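Skanden bath towels, set in light blue: my review after half a year
Mar 2, 2023

I bought these towels in July, when my old ones became so thin that I could see the window through them. I was choosing between Skanden and Marchand. Marchand is softer in the shop, but it costs almost double, and the saleswoman told me it needs a gentle program. I do not have patience for a gentle program. So I took the Skanden.

First, the washing. The label says 60 degrees and I follow it. In the first washes they left a lot of fluff, so please wash them alone in the beginning. I did not, and my black trousers suffered very much. After the fifth wash the fluff was finished and I could put them together with other things.

New, they do not drink water well. You feel that you push the water from one shoulder to the other. I think there is some finish from the factory on them. I stopped using fabric softener, as my mother always advised, and after one month they became good. Now one towel is enough for me and also for my hair, which is long.

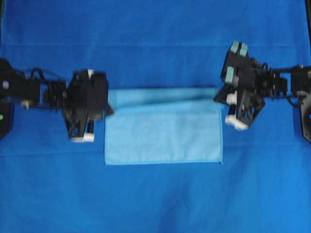

Light blue, laid flat on a darker blue cloth.

The color I like. It is calm and it goes with my tiles, which are an old gray-green and do not go with many things. It became a little lighter with time, but equally everywhere, so I am not angry. My neighbor has the dark red from the same series and she says hers lost much more color than mine.

Drying is the weak side. In my bathroom there is no window and the heater is small. A Skanden towel hung in the evening is still damp in the morning. The thin ones from Kurkia, which I keep for the gym, are dry in a few hours, but it is not pleasant to put them on the skin. If you have a balcony, you will not notice this problem.

The edges are sewn well. I found one loose thread in the whole set, I cut it, and nothing more came out. The loop for hanging is too short for my hooks, and I must push it on with two fingers each time. I would pay a bit more for a longer loop.

I paid 16 euros for one bath towel at Burnasen, where they are sometimes cheaper at the end of summer. For this price I am satisfied. I give 9 from 10 for the quality and 5 for the drying. I will buy two more for guests, probably in the same color if they still have it.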